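Section 4. Recording practice episodes at home

This section is for club members who have signed out a hand gripper and a recorder pack. Read Section 3 (charging and pairing) first. If your pack has not been paired with your Walliren account, the recorder will run but nothing will be saved.

You will need:

Hand gripper with both finger pads fitted
Recorder pack and short cable
Memory card, formatted in the recorder
Hex key from the kit pouch
A box or tray of small household items
Your episode sheet

4.1 Check the gripper

1. Lay the gripper flat and look at both finger pads. They should sit flush with no lifted corners. Replace a pad that has started to peel.

2. Squeeze the trigger fully and let go. The jaws should close evenly and open again without sticking.

3. Check the jaw bolts with the hex key. Turn until you feel resistance and stop there.

Caution: Do not overtighten the jaw bolts. The jaw plates can bind, and a stripped bolt means the whole jaw has to come back to the workshop.

4. Wipe the lens with the dry cloth. Do not use glass cleaner.

5. Plug in the short cable. Press it in until it clicks.

4.2 Calibrate the opening

The recorder needs to know where fully closed and fully open are. Do this every time you power on, even if you only stopped for lunch.

1. Hold the power button until the light turns green.

2. Close the jaws all the way and hold for 2 seconds. The recorder beeps once.

3. Open the jaws all the way and hold again. The recorder beeps twice.

4. If you hear one long beep, the calibration failed. Start again from step 1. After three failures, swap the cable.

Note: Packs with the Pleline sticker are the older version. They do not beep. Watch the light instead: it blinks once for closed and twice for open.

4.3 Set up your work area

1. Pick a surface between knee and waist height. A table, bed or low shelf will do. Members have been recording too many episodes on the same kind of desk, and the model we train in June needs variety.

2. Turn on the room lights. Avoid a window directly behind the items.

3. Put away mail, school papers and anything else with a name or address on it.

4. Ask other people at home to stay out of view while you record. If someone walks through, stop and mark the episode as void.

5. Choose at least 6 items of different shapes. Mix flat things with tall things. Do not use glass, blades, loose batteries or anything that weighs over 400 grams.

Caution: The finger pads grip harder than you expect. Thin plastic can crack when you squeeze the trigger quickly.

4.4 Record a box episode

The box task is the one used for the Britutari round, so most of your episodes should be of this type.

1. Put the items in an open box. Leave them the way they land. Neat rows make the task too easy.

2. Stand with the box in front of you and the gripper pointed down into it, jaws open.

3. Press the record button with your thumb. Wait for the light to turn red before moving.

4. Hold still with the jaws open over the box for a moment. The software uses this as the start position.

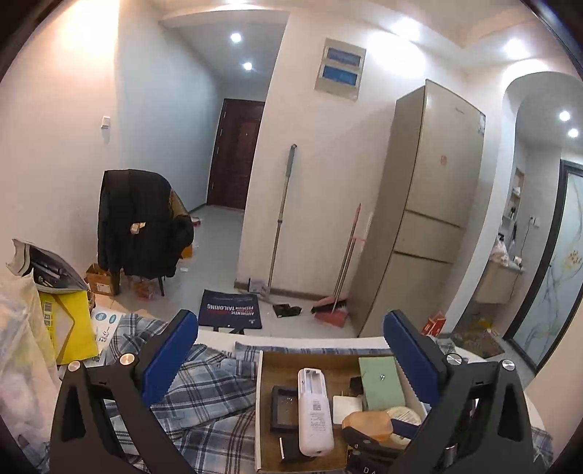 5. Lower the gripper over one item. Keep the wrist steady and let your arm do the moving.

6. Close the jaws slowly, lift the item clear of the box and set it down beside the box. Open the jaws fully before you pull away.

7. Go back to the start position and press the record button again to stop.

8. Write the item and the result on your episode sheet. Use S for success, D for dropped and V for void.

Note: Keep dropped episodes. Do not delete them from the card. Bent Lund goes through them when he sorts the data, and they count toward your total.

Repeat until you have 20 episodes on the sheet. Stir the items between episodes so that the same one is not always on top. Tall items that stand on end can be gripped from either side, so try both.

4.5 Finish and upload

1. Stop recording before you unplug anything. Pulling the cable while the light is red will damage the last file.

2. Hold the power button until the light goes out.

3. Put the card in the reader and open the Walliren uploader. Select "Home set" and enter your gripper number.

4. Wait for the green check mark next to every file. A yellow mark means the file is waiting, so leave the window open.

5. Pack the gripper in the Ingvarsson case with the jaws closed and the pads touching. The lid will not shut properly if the jaws are open.

Bring the card and the signed sheet to the next build session. For pads that peel or a trigger that sticks, see Section 7.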